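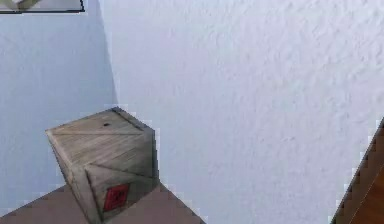

"I cried in the car park and then I went and ordered chips"

Last updated: 12 September 2024

We use cookies to improve your experience. Accept all | Manage settings

When the captain of Skengate Ladies' tennis team opens her front door she is still in her whites, with a tea towel over one shoulder and an apology ready about the dog, the hallway and the state of the kitchen. She has been playing for the club since she was 21, and in all that time they had never won the Rinstead Shield. Now they have, and she would like it known that she is not over it yet.

"I keep going to look at it," she says, putting the kettle on. "It's only a little thing, you know, a bit dented, and the name before ours is spelt wrong. But I go and look at it in the clubhouse and then I come home again, and my husband says, was it still there?"

The final was against Pedden, who had beaten them the last three times they met, and it came down to the deciding doubles on the far court, the one that slopes. She and her partner lost the first set and were 4-1 down in the second. I ask what they said to each other at the change of ends, expecting something stirring.

"We talked about her knee," she says. "And then whether the sandwiches would have gone. I think it helped, really, because I'd been so tight up to then. I was patting my second serve in like my nan. After that I thought, well, hit it, and if it goes in the brambles it goes in the brambles."

It mostly went in. They took the second set on a tie-break and the third 6-4, in front of 40 people, which for a Skengate match is a proper crowd. She can tell you the last point in great detail, and does, twice, using the sugar bowl as the net post.

She came to tennis late, by the standards of the girls she coaches now. There were no lessons at her school, and she learnt against the end wall of the bakery until the baker complained. "My backhand is still a bakery backhand," she says. "There was a drainpipe on that side, so I ran round everything."

The winter is already on her mind. The Nakpan indoor league starts in November, with matches on a fast carpet that she says makes her feel 20 years older than she is, and she has two players out with injuries. She would love a few more to come along to club night - beginners too, and she means it about beginners.

And the singles? She laughs and gets up to let the dog out. "Oh no, love. I'd have no one to talk to."

Share this story | 21 shares | 2 comments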